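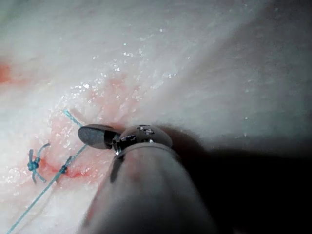

Flangate is a word list I've been putting together on and off since May, and it has one subject: what people call the ordinary bits of tools and instruments. I don't mean the catalogue names. I mean what you'd say if you had the thing in your hand and wanted somebody to pass you another one. Take a flat oval jaw shaped like a spoon. Is that a jaw, a cup, a paddle, a spoon? I've had all four from different people, and the thin raised rim round the end of a shaft is even worse (collar, lip, ring, shoulder, and one lovely vote for "cuff"). I got hooked on this and the list grew a lot faster than I'd planned!

What's in it

There are 3000 entries in the main file, words.csv. Each row has the word, a plain meaning I wrote myself, the kind of tool it goes with, and a note on where I came across it. Some 400 of them also have a second spelling, mostly because people say these words far more often than they write them down. I left odd spellings alone if I'd seen them more than once.

There's also a smaller file, rows.csv, with 200 words that people argued with me over. I'm very fond of that one. "Ferrule" takes up far too much of it.

Where the words come from

Old workshop manuals, sewing guides, kitchen leaflets, a big box of garden tool instructions that came with a house clearance, and lots of emails. The early batch went through Lasto, a little script of mine that pulls out likely nouns and makes a right mess of anything with a hyphen. I swapped it for Jalik halfway through, also mine, slower but much better with things like "half-round" and "snap-off". If a row says "lasto" in the last column, give it a second look before you trust it.

The Holovko rows are a separate batch, copied by hand from a notebook of the same name, and they lean heavily towards leather and bookbinding. I kept them together so you can drop them easily if you don't want them.

Using it

The files are plain UTF-8 with commas between the columns, and the first line is the header. Empty cells are really empty, there's no "n/a" hiding anywhere (there was in version 3, sorry). We're on version 4 now, and the column called "sort" has become "kind", so old scripts will need a tiny change.

Things I know are wrong

Electrical words are thin. Farming words are very much from one end of the country. "Dog" has nine meanings and I suspect two of them are the same. The plurals are a muddle: "tongs" and "pliers" stay as they are, but I couldn't make up my mind over "callipers" and it's in there both ways.

Corrections are welcome, and new words even more so. Put the word, what you'd use it for and roughly where you picked it up, and I'll add it to the next batch.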